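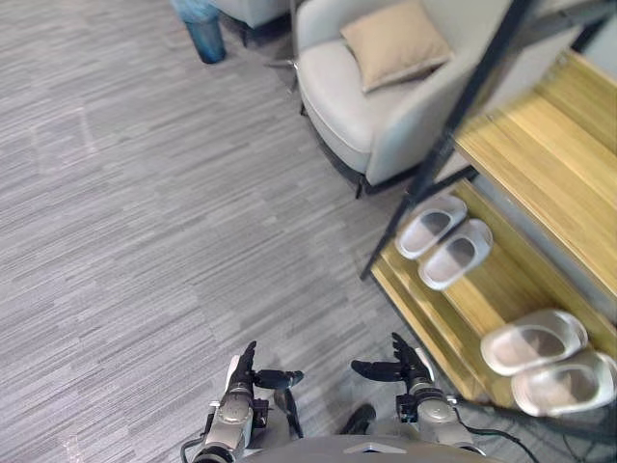

The armchair and the black-framed shelving unit in the second-floor sitting room.

Sitting room gets its shelves sorted

The small sitting room at Fisgate is open again after a week of sorting and moving furniture. Catriona Baxter and Kyung-tae Joo did most of the work, with Callum Cruickshank helping on the heavy days. The room had been used for storage since June, and it had reached the point where people were taking their coffee back to their desks.

The gray armchairs have stayed. Two of them had been promised to the Roseo building, but Roseo found its own seating in the spring and the offer was dropped. The throw pillows have been cleaned and go back on the chairs. Please leave them there. Last winter several ended up in the meeting rooms and one was found in the parking garage.

The striped carpet was cleaned before the furniture went back in. Magnus Guthrie asked whether it should be replaced, and the quote from Murkitz was higher than expected, so the decision has been put off until next year's budget. Anyone who spills something should blot it with a cloth and tell the front desk the same day. The spray that used to be under the sink has been thrown out because it left pale rings.

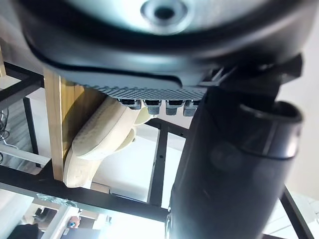
Photo: Isla Hepburn

Most of the effort went into the shelving unit. It has a black metal frame with light wood shelves, and the wood had picked up cup marks and some tape residue. Kyung-tae took the tape off with warm water and a plastic scraper, then wiped the boards along the grain and left them overnight. He did not use oil or polish. The manufacturer's sheet says the finish is sealed, and an earlier attempt with furniture wax left one shelf tacky for a month.

The frame had also worked itself slightly out of square. Catriona loosened the bolts at the back, pushed the unit straight against the wall, and tightened them again from the bottom up. It no longer rocks when something is put on the top shelf. If it starts again, report it to her and don't fold up paper to wedge under the feet.

Soft items now go on the shelves in one layer. Hard or heavy things belong at the bottom. Personal items can be left for the day, but whatever is still there on cleaning night will be moved to the lost property cabinet by the stairs.
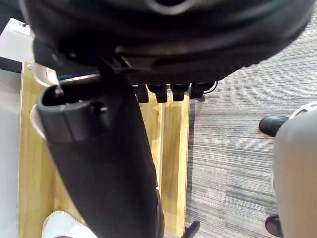
Wood grain on the shelving unit.

Lost property is fuller than usual as a result. Catriona's list includes 3 umbrellas, 2 phone chargers, a child's raincoat, a lunch bag with the name Tanui on the lid, and a paperback with a train ticket marking the page. Items will be kept through the end of the season and then donated. To claim something, describe it to the front desk before going to look in the cabinet.

The trash bin in the sitting room is for dry waste only. Food goes in the kitchen bin down the hall, which is emptied every evening. The sitting room bin is emptied less often.

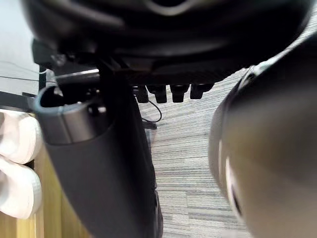
Can the furniture be moved for a meeting?
The armchairs can, as long as they are lifted and put back afterward. The shelving unit has to stay where it is.

Comments about the room can go to Isla Hepburn at the front desk. She is also collecting suggestions for a reading lamp, and would like to have them before the next newsletter goes out.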